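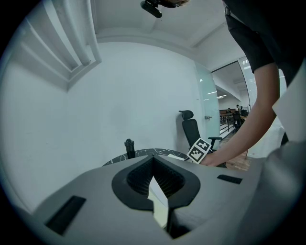

Visita à Usholm: as mesas redondas e a sala de arrumação

Fomos à Usholm em 7/22/24, um grupo pequeno da loja de Tredport, para ver os tampos novos antes de fechar a encomenda do outono. A casa ocupa um antigo armazém de sal, a 40 minutos de comboio, e quem vai a pé da estação deve contar com uma subida comprida. Recebeu-nos Tươi Lưu, responsável pelas visitas, que nos deu um café e uma folha com o percurso.

A primeira paragem foi a sala de arrumação, onde as mesas são postas em uso com coisas comuns do dia a dia. A mesa redonda tem o tampo escuro, quase preto, com veios brancos finos a imitar os do mármore. Uma garrafa preta, cilíndrica, de tampa mais estreita, estava de pé sobre ela, e do outro lado havia uma coisa branca e chata, pousada de viés. O preto da garrafa mal se separa do tampo; o branco salta logo à vista. Para quem monta montras isto conta: numa mesa destas convém pôr loiça clara.

Lâm Ông, que veio connosco pela parte das compras, quis saber o preço. O modelo chama-se Kim e custa 1.275 euros com o pé incluído. O tampo vendido à parte só se faz por encomenda mínima de 50 peças, o que para nós está fora de questão. Há também uma versão clara, Grateo, mais barata, mas o único exemplar tinha saído para uma feira e só vimos a amostra de canto.

Depois passámos à oficina. Khoa Tiêu mostrou como se faz o bordo, primeiro à máquina e no fim à mão, com lixa cada vez mais fina. O barulho é grande e deram-nos protetores para os ouvidos. Não se pode tocar nas peças que estão a secar. Saem dali quase 200 tampos por mês, exceto em fevereiro, quando a oficina fecha duas semanas para manutenção.

O armazém foi a parte menos interessante. Os tampos são guardados na vertical, em cavaletes forrados, e os pés seguem em caixas separadas. Thắng Khúc perguntou pelos riscos no transporte e a resposta foi que a queixa mais comum são os cantos das caixas amolgados. Ficou combinado que nos mandam as condições de devolução por escrito.

Algumas notas para quem for: as visitas fazem-se só de manhã e é preciso marcar. Não há elevador para a oficina. A cantina serve sopa e sandes, paga-se em dinheiro, e a sopa de grão estava boa. O último comboio direto de regresso parte às três; perdemo-lo e tivemos de mudar a meio do caminho.

Encomendámos duas mesas Kim para a loja. A Grateo fica à espera de que a possamos ver inteira.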